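Section 6. Working Alongside the Rack-Loading Station

6.1 Purpose of this section

This section is intended for bench staff, shift leads and trainers at sites where the Trokus two-arm station has taken over the placing of capped tubes into racks. It describes how the working day is arranged once the station is in use, which duties stay with staff, and how a staffed session is to be carried out. Mechanical installation is covered in Section 3. Gripper adjustment is covered in Section 4.

The arrangements below were first adopted at the Dirncombe site and were later extended to Akside. They were prepared under the direction of Auður Snorradóttir, who is responsible for work practice at both sites. A site may add to them but may not remove a step without her written agreement.

6.2 Changes to staff duties

Before the station was introduced, each bench position at Dirncombe included rack loading as part of a full shift. Loading is now a separate duty called "session attendant." The attendant does not load the rack by hand during a session. The attendant prepares the table, watches the arms, deals with tubes that cannot be picked up, and signs the session record.

No position was closed as a result of this change. Hours formerly spent on loading were moved to label checking and to the receiving desk. Staff who have worked mainly at the bench should expect a different kind of tiredness - less strain in the hands and wrists, and more from sustained watching. For this reason an attendant may serve no more than two sessions in a row.

Training takes place on the practice table in the Vídalín room. A new attendant completes 143 supervised placements before attending a session alone.

6.3 Preparing the table

1. Place the rack near the middle of the table, within reach of both arms.
2. Confirm that every tube is capped. Tighten any loose cap by hand before the arms are enabled.
3. Lay the tubes to be loaded in front of the rack. They may lie at any angle, but they must not touch one another.
4. Move personal items and decorations to the back of the table or to the windowsill.
5. Check that each gripper cable is free along the full length of its arm.
6. Take your seat at the side of the table and log in as attendant.
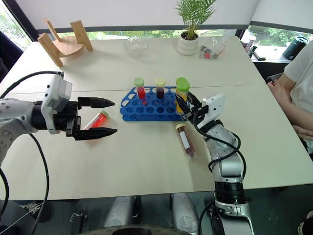
Figure 6-1. Session under way, with tubes on the table in front of the rack and one held at the right end.

Note: Cap color is not used by the station to decide rack position. Staff who are used to sorting by cap color should follow the order shown on the work list.

Caution: Do not reach between the arms to straighten a tube that is lying on its side. Press Pause, wait for the status light to turn steady, and then correct the tube.

6.4 Attending the session

1. Press Start. Keep both hands outside the marked work zone while the arms are moving.
2. Watch each pickup through to release. A tube is counted as placed only when the gripper has opened and moved clear of the cap.
3. If a gripper closes on a tube and then lets go without lifting, allow one further attempt. After a second failure, press Pause and place the tube by hand.
4. Enter each hand placement in the session record with the rack position and the reason code. These entries are used to adjust the station. They are not used to assess the attendant.
5. When the work list is complete, wait for both arms to return to rest before you remove the rack.

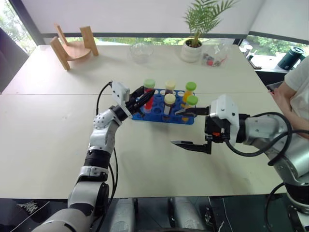
Figure 6-2. Both arms at the rack, with capped tubes standing in the holes.

Note: Conversation at the table is permitted. Phone use is not permitted while the arms are enabled.

Caution: A pause does not release a tube that is already held. Never pull a tube from a closed gripper. Use the Open command for that arm and support the tube with your free hand.

6.5 Handover and review

The outgoing attendant remains at the table until the incoming attendant has read the session record and logged in. Any unusual noise, slow movement or repeated failure at the same rack position is to be reported in person as well as in writing.

Gripper pads are inspected after every 2,000 placements and replaced after 4,000, whether or not wear can be seen. The counter is shown on the maintenance page.

Staff comments on these arrangements are collected each March. Comments may be given to the shift lead or sent directly to Auður Snorradóttir, and they may be submitted without a name.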